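**Household Bench Guidance: Toasters and Robot Arms**
Gundevix Test Kitchen, Okby. Revised February 2021

These rules apply to any trial in which a robot arm handles food at a countertop appliance. They replace the January sheet.

- Set the toaster at least 15 cm from the coffee maker and any tray.
- Run the toaster cord clear of the arm's path. Tape it down where it crosses a walkway.
- Clear crumbs after every 18 slices, with the toaster unplugged.
- Use plain sliced bread. Buttered, filled or iced items are not permitted.

The gripper may enter a slot only when the lever is up and the heating elements are off. Wait 90 seconds after the bread rises before starting the approach. The fingers should come down in line with the slot and take the slice by its upper part, without touching the metal on either side.
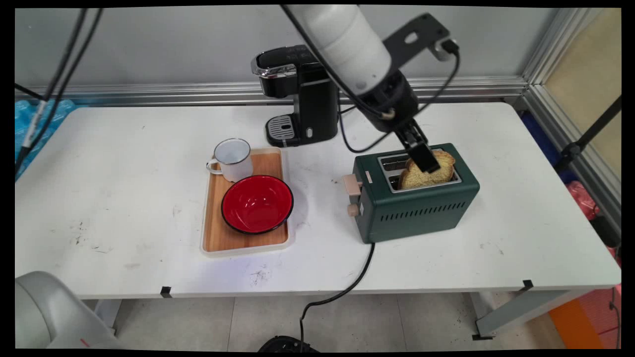

*Gripper fingers holding a slice of toast in the slot nearest the front of the toaster.*

If a slice tears or jams, stop the arm, unplug the toaster and allow it to cool before removing the bread by hand with wooden tongs. Do not raise the grip force to free it. Finger pads that have touched a hot surface are to be checked for softening and replaced if marked. The standard pads supplied by Dovness must not be used on any surface above 220 °F.

Keep mugs and bowls on the tray, and leave them empty while the arm is moving. Wipe the tabletop and finger pads with a damp cloth at the end of each session. Requests for exceptions go to the Björklund safety desk in writing before the trial begins.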